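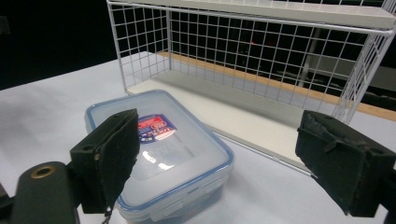

Ticket 496: Lidded container, place on shelf
Project: Luik
Opened by: Orathai Chantharasri
Assigned to: Obed Nartey
Status: open, partial fix in test
Opened: 17th October

Summary
Task is "put the food container away": grasp a closed snap-lid box on the tabletop, lift, set it down on the base board of the wire shelf, release. Policy completes the task on opaque boxes. On the clear box with the translucent lid it fails in 22 of 70 trials. Requesting a fix or a documented limit before the kitchen chore list goes to Workley.

Steps to reproduce
1. Clear box on the white table, lid closed, long side at an angle to the shelf front.
2. Overhead lights on, blinds down.
3. Start from the standard approach pose, fingers open.
4. Run put_away, default speed.

Expected
Fingers close on the box walls below the rim. Box clears the front edge of the base board and is released flat.

Observed
Failure A, 15 trials: fingers close too high and catch the lid rim. Lid pops at one end during lift.
Failure B, 7 trials: grasp is good, but the box is carried too low and hits the edge of the base board. Run stops on force limit.

Comments

Obed Nartey
Checked the depth logs for A. The lid returns valid points only at the rim and on the printed label. Where the overhead light reflects off the lid there is a hole in the cloud, and the walls are mostly missing. The planner fits a thin slab at rim height and grasps that. White table under a clear box does not help.

Korkor Dankwa
Can we turn the light off and rerun? If A goes away it is glare and we can close this with a polarizer.

Obed Nartey
Reran with lights at half. A still occurs, less often. Glare is part of it. The missing walls are the larger part.

Kam-wah Chang
For B, look at the shelf model. Base board is white on a white table and the front edge is thin. The segmenter merges the two, so the place height comes out at table level. I would expect the same failure with an opaque box, only we never ran those at an angle.

Orathai Chantharasri
Confirmed, got B once with an opaque box at the same angle. Splitting B into its own ticket.

Dela Aryee
Workley will ask whether it can put dishes away, yes or no. What do I tell them?

Obed Nartey
Opaque boxes, open shelf, one item at a time: yes. Clear boxes: no. Stacked boxes and closed cabinets have not been tested. A person does this in a couple of seconds without looking straight at it, and we are well short of that on speed too.

Workaround
Set grasp_offset to the low preset for any item tagged clear. Removes most of A. Do not use with shallow boxes, the fingertips touch the table.

Next
Obed: retrain the wall estimator with the July clear-plastic set.
Kam-wah: fixed shelf height from calibration, skip the segmenter.
Korkor: finger pads are fraying, swap for the Rodex set before the next batch so that grip wear is ruled out.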